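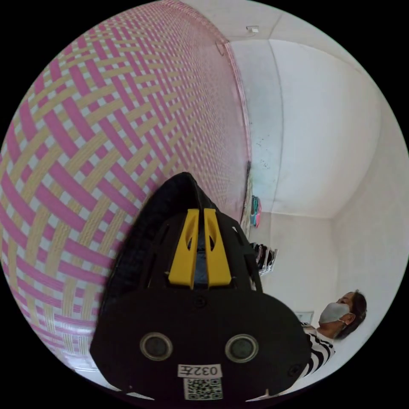 Preguntas frecuentes sobre Ruvora

Me llamo Shona Kereama y mantengo Ruvora, el programa que usamos para convertir grabaciones hechas con pinzas de mano en trayectorias que un brazo pueda repetir. Esta página nació de un correo que acabé copiando y pegando demasiadas veces, así que va un poco a saltos. Última revisión: 24/6/23.

¿Qué hace Ruvora exactamente?

Coge el vídeo de la cámara de la pinza y los datos del sensor inercial, calcula por dónde se ha movido la pinza en el espacio, recupera la apertura de los dedos y te lo deja todo en un archivo con una sola línea de tiempo. El entrenamiento de la política va aparte (para eso tenemos Arnimeck, que tiene su propia página y su propio mal genio). Ruvora se queda en la parte de percepción y limpieza, que es donde se me van a mí las tardes.

¿Necesito un robot para usarlo?

No, para grabar y procesar te basta la pinza y un ordenador. El brazo entra en juego cuando quieres reproducir una trayectoria, y aun así puedes verla primero en el visor.

¿Por qué insistís tanto con la calibración de la lente?

¡Porque casi todos los correos que recibo acaban ahí! Trabajamos con ojo de pez, y una lente así curva las esquinas de las paredes y todo lo que quede hacia el borde. Si le pasas a Ruvora los parámetros de una cámara normal, el programa no protesta, sigue adelante tan contento y te devuelve una trayectoria preciosa que no se parece en nada a lo que hiciste con la mano. Usa el modelo de ojo de pez, guarda un archivo de calibración por cada pinza y no lo compartas entre dos unidades aunque sean del mismo lote. Lo he probado, sale mal.

Tengo superficies con dibujo repetido y la trayectoria da saltos. ¿Qué hago?

Ay, los trenzados. Una superficie tejida en cruz, con tiras rosas y amarillas que se cruzan una y otra vez, es una trampa estupenda para el emparejador de puntos: cada cruce se parece muchísimo al de al lado. Puntos encuentra a montones, y luego puede asignarlos a la casilla vecina. El resultado es un escalón en la posición que dura unos pocos fotogramas y luego desaparece, o no desaparece, que es peor.

Lo que a mí me funciona es activar la opción filtro_repetidos, que descarta los puntos cuyo segundo mejor candidato es casi tan bueno como el primero. Viene con el umbral en 75 y yo no lo bajaría de 55, que a partir de ahí se cuela de todo. Ayuda también que entre en la imagen algo distinto: un enchufe, la esquina entre dos paredes, una lámpara del techo. Son cosas aburridas y quietas, o sea, perfectas. Si la superficie repetida ocupa media imagen, muévete más despacio cerca de ella y deja que la otra media trabaje.

¿Y las paredes blancas?

El problema contrario, pocos puntos de donde agarrarse. Unas motitas oscuras en la pared ya le sirven de algo al programa, aunque yo no me fiaría solo de ellas. Manaia Mahuika, que escribió el módulo de seguimiento, prefiere subir la exposición; yo prefiero girar un poco la muñeca para que entre algún mueble. Llevamos discutiendo esto desde noviembre y las dos opciones están en el menú, así que elige bando.

¿Hay que tapar la propia pinza en la imagen?

Sí, con una máscara. La pinza sale siempre en el mismo sitio, abajo y en el centro, y si no la excluyes el seguimiento la toma por parte del mundo y concluye que no te estás moviendo. Con la orden ruvora mascara se abre un editor sencillito donde pintas la zona. Incluye el cuerpo negro entero y también los dedos. Estos últimos se procesan en otro paso, con su propia máscara, para estimar la apertura, y ahí el amarillo nos viene de maravilla porque se separa bien de casi cualquier fondo. Casi: con tiras amarillo pálido detrás conviene estrechar el rango de color y mirar la curva de apertura a ojo antes de darla por buena.

¿Cómo sabe el programa con qué pinza he grabado?

No lo adivina por la imagen, se lo dices tú en el campo «unidad» de la sesión. Las etiquetas que usamos llevan número y lado, del estilo de «032左» (el carácter significa izquierda). Escríbelo igual que en la etiqueta, que el campo admite Unicode sin problema. En versiones viejas alguien – vale, fui yo – convertía el nombre a ASCII y se perdía el lado, con lo que izquierda y derecha acababan en la misma carpeta. Si tienes sesiones de entonces, pasa el script reparar_lados y revisa el resultado con calma.

¿Qué pasa si aparece gente en la grabación?

Para el seguimiento, poca cosa: una persona que se mueve aporta puntos que no encajan con el resto y el filtro los va tirando. Si está muy cerca y ocupa mucha imagen, ya es otra historia. Para la privacidad, en cambio, haz los deberes y pide permiso. El difuminado de caras se activa con privacidad = si, pero ojo, el detector falla más con mascarilla y cuando la cara queda medio oculta tras la pinza. Yo repaso esos tramos a mano. Es un rollo y lo hago igual.

Me sale «línea de tiempo inconsistente». ¿He roto algo?

Seguramente no. Quiere decir que el vídeo y el sensor inercial no coinciden en más de 4 fotogramas. Empieza la sesión con un par de sacudidas cortas de la pinza y vuelve a lanzar ruvora alinear, que busca ese gesto en las dos señales. Si el error sigue ahí después de eso, mándame el registro completo, por favor, ¡no una captura con la última línea!

¿Puedo exportar a otros formatos?

Ahora mismo a cinco, contando el de Harawira, nuestro planificador, que es el único que conserva las marcas de confianza de cada tramo. En los demás se pierden, y es una pena: el planificador las aprovecha para suavizar donde la posición era dudosa y dejar en paz el resto. El exportador para Brernora está a medias. Lee bien las posiciones, pero las rotaciones salen con el signo cambiado en algunos casos y todavía no he encontrado por qué.

¿Dónde aviso de un fallo?

En el gestor de incidencias del proyecto, con la versión, el archivo de calibración y un trozo de grabación en el que se vea el problema. Contesto yo o contesta Manaia, según a quién le toque esa semana.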